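Lesezeit: 2 Minuten
November 2024 - von Kalinowski

Langsam gewöhne ich mich daran, dass mein Arbeitstag mit Tischdecken beginnt. Für unser Projekt Juselel sammeln wir in Sernham Beispiele, aus denen ein System später das Abwischen und Aufräumen lernen soll, und inzwischen sind es 2140 Durchgänge. Ich freue mich über jeden einzelnen, auch wenn das vielleicht ein bisschen albern klingt (aber wer einmal einen Vormittag lang Lappen verteilt hat, versteht mich bestimmt!).

Diesen Monat sind wir bei den weißen Decken mit den welligen Streifen. Dazu kommen Küchenrolle und das gelbe, zottelige Tuch, das ich längst ins Herz geschlossen habe.

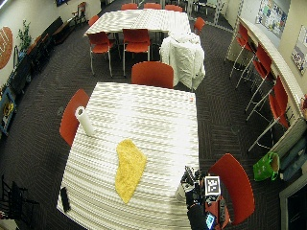 Wie oft sollte man dieselbe Aufgabe wiederholen?

Bei uns sind es 21 Durchgänge pro Anordnung, danach legen wir alles neu hin.

Abends sortiere ich dann in Sarnulico, unserem kleinen Ablageprogramm, die missglückten Versuche in einen eigenen Ordner - gelöscht wird bei mir nichts. 3 Ordner sind schon voll, und beim nächsten Mal schreibe ich, wie ich sie benenne.

Kontakt | © 2024 Kalinowski | Nach oben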